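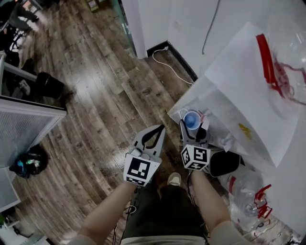 News from the Repair Table, April

Dear readers,

Spring has come to our street, and with it comes the time when many people look into their kitchen cupboards and ask what can stay and what must go. In this issue I would like to write about plastic cups, plates and storage boxes, because we received so many letters on this subject after the winter issue. I am not a chemist. I worked for many years in the kitchen of a school, where we washed 200 cups every day, and what I write comes mostly from that work.

When is a plastic cup too old?

There is no date on a cup, so you must look and touch. Run your finger along the inside. If it is smooth, the cup is usually fine. If you feel many small scratches, it becomes difficult to clean well, and I would not give it to a child anymore. You can still keep it in the garden shed for seeds or screws. I have a whole shelf like this, and my family thinks it is too much.

A white, cloudy surface is a different matter. Very often it is only chalk from hard water. Put the cup for one hour in warm water with a good splash of vinegar, then wash it as usual. If it comes out clear, you have saved it. If it stays cloudy, the surface itself has become worn, mostly from the dishwasher.

A crack at the rim is the end for drinking. I have tried glue more than one time. The glue holds, but you cannot be sure it is safe for food, and the edge stays sharp.

About the dishwasher

In our school kitchen we had a rule which I still keep at home: plastic goes in the top rack, at 60 degrees Celsius or less (that is 140 Fahrenheit). The bottom rack is closer to the heating element in many machines, and thin boxes come out with a new shape. Lids suffer more than anything else. I wash the lids by hand, it takes one minute.

One reader wrote that her lids of the Nado boxes do not close after the washing. I know this problem from other boxes also. Before you throw the lid away, put it in hot water from the tap for 3 minutes, press it on the box while it is still warm, and leave it closed until the next morning. It does not always help, but with my own lids it helped more often than not.

Smells and stains

Tomato sauce is the big enemy. The red color goes into the plastic, and no soap will take it out completely. What works a little is the sun. Wash the box, put it wet on the window sill and wait for two or three sunny days. For the smell of onion, I fill the box with crumpled newspaper, close it, and forget it for a night. Baking soda with water is good too, but please rinse very well after.

I also learned from a neighbor to wipe the box with a thin film of cooking oil before the sauce goes in. Then the color does not hold so much. It sounds strange and I did not believe it, but now I do it every time. 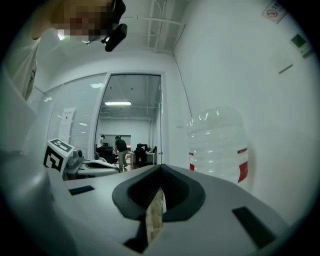
What we collected this winter

Our collection point behind the Sasaki bakery received 4,000 pieces of kitchenware from November to March. Most of it was cups and plates in good condition, and these went to the summer camps and to families who are setting up a new home. Thank you to all who washed the things before bringing them - it makes a big difference for us.

Please do not bring pans with a damaged coating, and no electric devices. For these, the town recycling yard is the right place.

Next meeting

We meet again in May, at 6 p.m., in the room above the Sandero café. The subject will be wooden spoons and cutting boards, and how to oil them. Bring one old board if you have one. The oil and the cloths will be there.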